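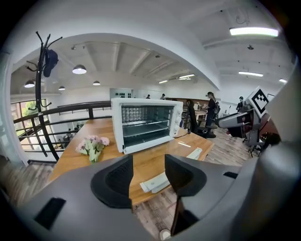 Call for Background Performers: "Koltier," Season 3

Casting | Film & TV | Open Calls

Bandness Pictures invites applications from adults to appear as background performers in the third season of the television drama "Koltier." Filming will take place in Carkdale over 15 days. Previous screen experience is not required.

The production is seeking residents of the fictional harbor town, including dock workers, shopkeepers, and guests for a large wedding sequence. Over 2000 applications were received for the previous season, and early submission is advised.

Applicants must:
- be 18 or older on the date of application
- be legally authorized to work in the United States
- be available for at least four full shooting days
- keep their hair length and color unchanged until filming ends

Performers will be paid a daily rate, with meals provided on set. Travel and lodging are not covered.

Please submit a completed form, two recent photographs without filters, and clothing sizes to the Esfahani Casting office by 2026-08-14. Selected applicants will be contacted before the end of August and asked to attend a costume fitting.

Related Calls
Stand-Ins Needed for Courtroom Comedy
Costume Department Trainee, Carkdale
Studio Audience Members: Quiz Pilot

Contact Esfahani Casting | © Bandness Pictures | Back to top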